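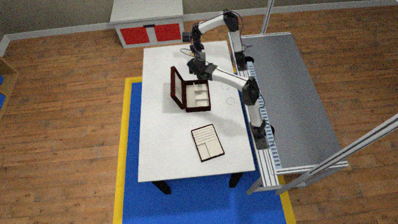 地図データはどのくらいの間隔で更新すればよいですか。

地図データの更新版は年4回配信されます。配信のたびに更新する必要はありませんが、前回の更新から1年以上たつと差分更新が使えなくなり、全データの入れ替えになります。

4章 地図データの更新と初期設定

この章では、Nuvbridge ポータブルナビ Jima(以下「本機」)の地図データを更新し、自宅登録と徒歩モードの設定を行う手順を説明します。車両への取り付けは3章を先にお読みください。

4.1 更新の前に確認すること

更新にはパソコンと、付属のUSBケーブルが必要です。市販の充電専用ケーブルではデータ通信ができません。パソコンには管理ソフト「Danladi」をあらかじめインストールしておいてください。

・本機の電池残量が半分以上あること
・本体メモリーの空きが200MB以上あること(差分更新の場合)
・管理ソフトの利用者登録が済んでいること

空き容量は、本機の「設定」→「本体情報」→「メモリー」で確認できます。足りない場合は、使っていない音声案内の言語を削除してください。削除した言語は、あとから管理ソフトで入れ直せます。

注意:更新中はケーブルを抜いたり、本機の電源を切ったりしないでください。地図データが破損し、起動しなくなることがあります。

4.2 地図データを更新する

1. 本機の電源を入れ、ホーム画面が表示されるまで待ちます。
2. 本機とパソコンをUSBケーブルで接続します。USBハブは使わず、パソコン本体の端子に直接つないでください。
3. 本機に「接続モードの選択」が表示されたら、「データ転送」に触れます。
4. パソコンで管理ソフトを起動し、左側の一覧から本機を選びます。
5. 「更新を確認」をクリックします。配信中の更新がある場合は、地域名とデータ容量が表示されます。
6. 更新する地域にチェックを付け、「開始」をクリックします。
7. 「完了しました」と表示されたら「取り外し」をクリックし、ケーブルを抜きます。
8. 本機が自動的に再起動します。再起動には数分かかることがあります。

メモ:本章の画面と手順は、2023年11月19日公開の管理ソフトに基づいています。お使いの版によって、ボタンの位置や名称が異なることがあります。

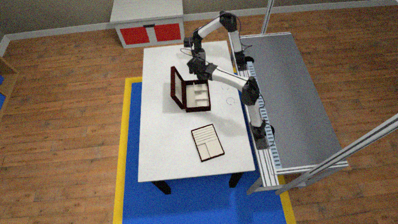

図4-1 テーブルの上に置かれた、ふたの開いた箱

4.3 自宅を登録する

自宅を登録しておくと、ホーム画面の「自宅へ」に触れるだけでルートを検索できます。

1. ホーム画面で「メニュー」→「登録地点」→「自宅」の順に触れます。
2. 「住所で探す」「地図で探す」「現在地」のいずれかを選びます。
3. 地点が正しいことを確認し、「登録」に触れます。

登録地点には、自宅を含めて342件まで保存できます。上限に達すると新しい地点を登録できません。不要な地点を選んで「削除」に触れてください。

メモ:「現在地」で登録する場合は、画面右上の衛星マークが緑色になってから操作してください。灰色のまま登録すると、最後に測位した場所が保存されます。

4.4 徒歩モードを設定する

本機は車載ホルダーから外すと、徒歩モードに切り替えるかどうかを確認する画面を表示します。確認なしで切り替えるには、次のように設定します。

1. 「設定」→「移動手段」→「自動切り替え」の順に触れます。
2. 「ホルダー連動」を「入」にします。
3. 「徒歩の経路」で「階段を含む」または「階段を避ける」を選びます。

徒歩モードでは、一方通行などの車両規制は経路に反映されません。地下街や高い建物の間では測位の誤差が大きくなります。方向が合わないときは、見通しのよい場所で少しの間立ち止まってください。

電池の消費を抑えるには、「画面の明るさ」を「自動」にし、「画面オフまでの時間」を短くします。画面が消えている間も音声案内は続きます。

警告:歩きながら画面を見続けないでください。操作や確認は、安全な場所に立ち止まって行ってください。
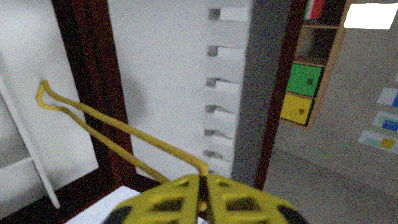
図4-2 黄色のグリッパー

4.5 更新がうまくいかないとき

「機器が見つかりません」と表示される
本機の接続モードが「充電のみ」になっていないか確認してください。なっている場合は、ケーブルを一度抜いて4.2の手順2からやり直します。

「エラー143」が表示される
空き容量が不足しています。4.1を参照して空きを増やし、もう一度更新してください。

更新が途中で止まったまま進まない
進行表示が30分以上変わらない場合に限り、管理ソフトの「中止」をクリックします。本機が再起動したあと、もう一度「更新を確認」から始めてください。途中までに取得したデータはパソコンに残ります。

再起動後に起動画面から先へ進まない
電源ボタンを長押しして電源を切り、音量の「-」ボタンを押しながら電源を入れます。「復旧モード」が表示されたら本機をパソコンに接続し、管理ソフトの「復旧」をクリックします。復旧を行っても登録地点は消えませんが、検索履歴は消去されます。

復旧を3回行っても起動しない場合は、使用を中止し、Drostmont サービス窓口に修理を依頼してください。依頼の際は、本体裏面の製造番号と、表示されたエラー番号をお知らせください。

5章では、交通情報の受信と音声案内の変更について説明します。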